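FOR IMMEDIATE RELEASE

Rarnska Opens Its Build Night Plans to Everyone

GWILLIAM, 17th January. Well, we finally did it! After a whole lot of evenings in our shared workshop, I get to tell you that Rarnska is putting out the full plans for our hand-held gripper, the one we've been calling Fendine since it was a sketch on the back of a parts order. The drawings, the cutting files, the parts list and my own rambling build notes all go up today, free to download, free to change, free to build badly the first time (I certainly did).

If you don't know us, Rarnska is a shared workshop in the old Hudell building in Gwilliam. We have 108 members, one very loud dust extractor and a long bench at the back where the robot people have slowly taken over. I'm one of the robot people. I run the build nights and I write these releases, so if the tone is a bit much, blame me and not the workshop.

The idea behind Fendine is simple enough. You hold the gripper in your own hand and do a job with it, picking things up and putting them down, while a camera on the tool records what the fingers are doing. Do that plenty of times and you have something a robot arm can learn from. What grabbed me was that you can do all the teaching before you own an arm at all, and arms are the expensive bit.

We started last July with two members and a borrowed set of calipers. The first version had hard fingers, and it dropped everything smooth I ever asked it to hold. The second had softer fingers that folded up if you squeezed with any enthusiasm. By the time we got to the version going out today, we'd settled on cutout arms with a bit of give in them and blue pads at the tips, and I could close it on something small without holding my breath.

Most of our practice is plain sorting work. Small things go in a cardboard box, and you go in after them one at a time, and you find out very quickly which shapes you hate. Round lids are my enemy. A walnut is far more fun than it has any right to be, all those ridges to get hold of! 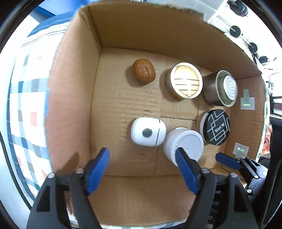 Do I need to know how to code to build one?

You can put the whole gripper together with hand tools and a screwdriver, and the recording software comes ready to run, so coding only comes into it if you want to train a robot arm with what you've recorded.

So far we have 1682 recorded pickups from our members, and we're sharing those too. They vary. Some are lovely and smooth, and some are me at the end of a long evening chasing a lid into a corner. We talked about leaving out the clumsy ones and decided to keep them in, with a note beside each so you can filter them if you'd like a tidier set.

A few things for anyone planning to build along with us. Read the section on the finger arms before you cut anything, because the left and right are mirror images and I have a drawer full of lefts to show for it. Leave the screws a little slack until both fingers close evenly, then go around and snug them up. Check your camera view before you record a long session, and check it again after lunch. The wide lens bends everything near the edges, which looks odd at first, but you stop noticing after an hour or so.

We're also starting a new round of build nights in the workshop, with room for 22 people. You'll share a bench, build your own gripper and take it home with you. Members get in for the cost of parts and non-members pay a small bench fee on top. Beginners are very welcome, and so are teenagers who come along with an adult. Bring safety glasses if you have a pair you like, otherwise ours are in the blue bin by the door. Bring something small and awkward from your kitchen drawer as well, as I'm always hunting for new things to fail at picking up.

What's next? I'd love to get a smaller version going for people with smaller hands, as the current handle is really sized for mine. One of our members is working on a left-handed trigger, and there's been a lot of loud talk about a stand that would hold the gripper between sessions so it stops living on top of the bandsaw. If you build one and change something, please send us what you did, even if it's only a photo and two lines of text.

The plans and recordings are on the Rarnska website under Fendine. For build night places, press visits or a go with the gripper, write to us through the contact form on the same page, or just stop by the Hudell building on an open evening and ask for the robot bench. Follow the noise!

ENDS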